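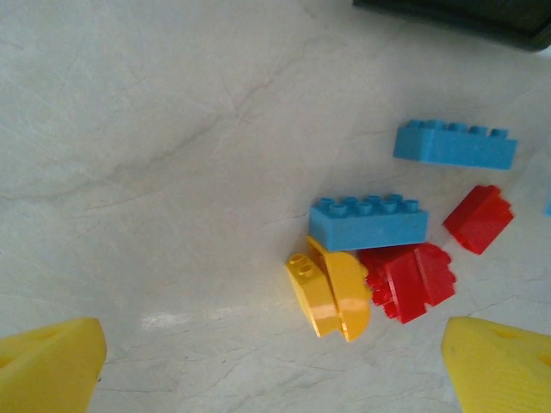
Home News Workshop Events Contact

Two-arm brick sorter takes shape at Stestureck

Members of the Stestureck shared workshop are building a tabletop robot cell that sorts toy bricks by color. The project was started in January by Leonie Plattner and Meinrad Berchtold, who share a bench there and do most of the work on weekday evenings.

The cell has two small arms mounted on an aluminum rail, with three bins at the back for red, blue and yellow pieces. Each arm has a gripper with yellow fingertips. The side and back walls are covered in plaid fabric, which Plattner bought as a remnant. She said plain white walls had made the shop lights too harsh on the camera views.

The pair named the project Multport. It has a parts budget of $1000, of which $431 has been spent on motors and cable. 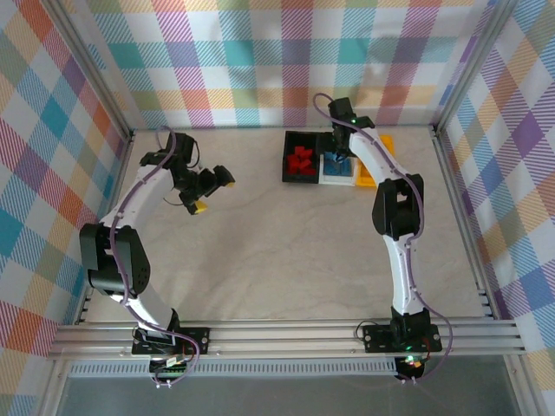
Learning by example

The arms are not programmed move by move. Plattner and Berchtold guide them through the job by hand controls, and the software is trained on the recordings. They have 177 recordings so far and want more before they train again.

Single bricks were the first task. The builders have since moved on to pieces that are stuck together, which need both grippers working at once.
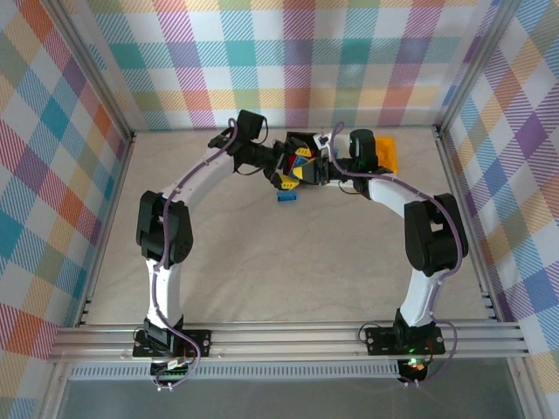 Berchtold said that part has taken the most time. "If one arm pulls before the other has a good grip, you lose the piece," he said. "We slowed everything down and it got better."

Slope bricks and curved bricks are also harder to pick up than rectangular ones, he said, and the two are trying out a softer fingertip pad.

Cable routing is another open job. The purple cables run along the outside of the arms, and the builders plan to shorten the loops near the wrists. 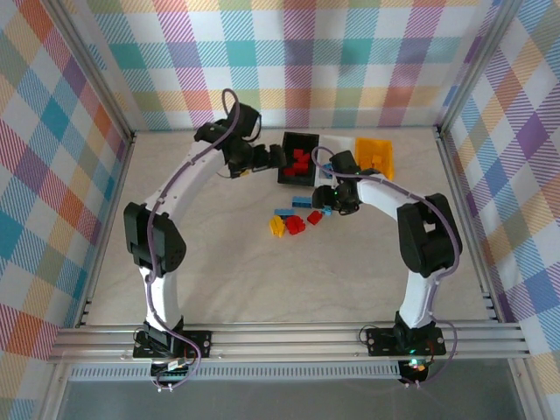
The workshop has set aside the bench for the project through the end of the year. Members who want to take a turn at the controls can sign up on the sheet by the door. Sessions run 50 minutes, and no experience is needed.

Plattner said the drawings for the bins and fingertips will be shared with other members once the new pads have been tested.

This site uses cookies. By continuing to browse you agree to our use of cookies. Accept Settings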